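About Urevow Mending & Alterations

Long before we had a sign or a counter, we had a kitchen table in Urbridge and a sewing machine that weighed more than the dog. 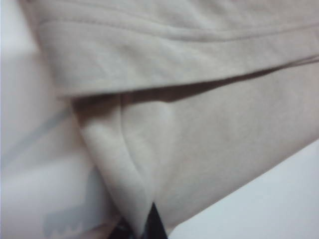

The machine came out of an estate sale along with a cookie tin of bobbins, and for the first couple of years it lived under a dish towel and came out after supper. Neighbors would stop by with a pair of work pants or a choir robe that had gone under the arm, and they'd stay for coffee, and by the time the coffee was gone the pants were usually done. We charged by the pie in those days. (Rhubarb counted double.) Somewhere along the way people started bringing things for their cousins, and the cousins started bringing things for their coworkers, and we found we couldn't eat in our own kitchen anymore for all the coats on the chairs.

So we rented the old Nikolovski shoe repair shop at 117 Dodon Street, and we've been here for 16 years. If you grew up in town you may remember the place, with the brass bell on the door and the long bench by the window. We kept both. The bell needed a new spring and the bench needed a good scrubbing, and on damp mornings you can still smell a little shoe polish near the back wall, which we've grown very fond of.

What we do

Mostly we mend. We replace zippers, patch elbows, turn collars, reattach cuffs, darn socks and sweaters, and sew back on more coat buttons than you would believe, especially in December. We hem pants, skirts, curtains, tablecloths and once a circus tent flap, though we had to do that one out on the sidewalk. We take in and let out. We line things that should have been lined in the first place.

We also do formal wear, and we love it, but please, please come early. A wedding dress with a train can need three or four fittings, and a bustle isn't something you want figured out the night before. Prom season fills up by the end of winter. If you do get caught short, call us anyway and we'll tell you truthfully whether we can manage it. We have stayed late for many a nervous groom.

There are a few things we send elsewhere. We don't do leather jackets or shoes (we know, we know, it says Nikolovski over the side door, and we'll get around to painting it one of these years). We don't do fur, and we don't dry clean. We keep a list by the register of shops that handle all of those and handle them well, and we're glad to write a name down for you.

How it works

Bring your item in clean, and if you can, bring the shoes you plan to wear with it. We'll pin it, talk it over and give you a price before you leave. The price on the ticket is the price you pay. If we open up a seam and find something worse hiding in there, we call you first, and if you decide it isn't worth it we'll close it back up and charge you nothing.

Regular mending takes a week. Coats and anything with a lining take two. Tickets used to be torn from a pad and pinned to the garment, and for a long time everything we knew about a job was written on the back of that slip. We have a computer now, and we've mostly made our peace with it, but you'll still get a paper slip with your number on it, and we still find it faster to look at that.

We are sometimes asked whether a thing is worth fixing. It's a hard question for somebody else to answer! A twelve-dollar shirt may be your favorite shirt. A very good coat may be one you never liked. We'll tell you what the work costs and how long we think the repair will hold, and after that it's up to you, and you won't get any funny looks from us whichever way you go.

The sewing room

A few years ago we took over the room next door and knocked a doorway through, and now it's where we hold our classes. Beginners start with threading the machine and sewing a straight line, then a pillowcase, then pajama pants, because pajama pants forgive nearly everything. There's a hand mending evening for people who would just as soon never touch a machine, and a class for kids ten and up where the projects tend to be for their cats. We supply the thread and needles. You bring the fabric and something to drink, with a lid on it.

The winter coat drive runs out of the same room. We collect coats all through the fall, fix what needs fixing, and pass them along to families in and around Urbridge. Last season we mended 737 coats, and since the drive began we've sent more than 3,000 out the door. Broken zippers and missing buttons are no trouble at all, so don't hold a coat back on that account. We would only ask that you check the pockets. We have a whole jar of mittens waiting for their owners.

Come and see us

We're on Dodon Street between the hardware store and the bakery, with parking in back. The side door is the easier one if you have a stroller or an armful of drapes. Ring the bell if you don't see anybody, as we're probably at the pressing table and can't hear over the steam.

Page last updated November 27, 2018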